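Kornerent to open 19 furnished rooms at former Cekon building

01/08/2021

Rental company Kornerent will begin letting furnished rooms on the upper floors of the former Cekon building at 1605 Tagle Street, with the first tenants expected in October.

The plan covers 19 rooms on 2 floors. Each will come with a bed, a desk, a wardrobe and a set of bed linen, the company said. Kitchens and laundry will be shared. The ground floor will stay in use as a shop.

Moushumi Navaratnam, who is managing the project for Kornerent, said the rooms are meant for people who need a place for a few months - hospital staff on short contracts, students between leases and workers new to the city.

"Most of them arrive with a suitcase," Navaratnam said. "They want to be able to go to sleep the first night without shopping for sheets."

Leases will start at three months. Rents have not been announced. The company said it will post them on its website before applications open, and that linen will be included in the price. Tenants can bring their own bedding if they prefer, but the beds and headboards must stay in the rooms.

Some 15 people came to an information evening on the project last month. Several asked about parking and about noise from deliveries to the shop. Navaratnam said tenants will not be given parking spaces, and that delivery hours will remain as they are now.
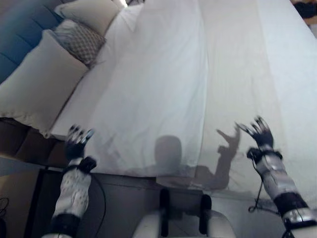 A bed with a blue tufted headboard, white sheet and patterned gray cushion.

Bronisława Rutkowska, who has lived across the street since before Cekon moved out, said she was glad the upper floors would be lit again in the evening. She would still like to see the bike racks by the side entrance repaired.

Kornerent runs a similar house in the Catden district. Work on the Tagle Street stairwell and shared kitchens is due to finish before the first leases start.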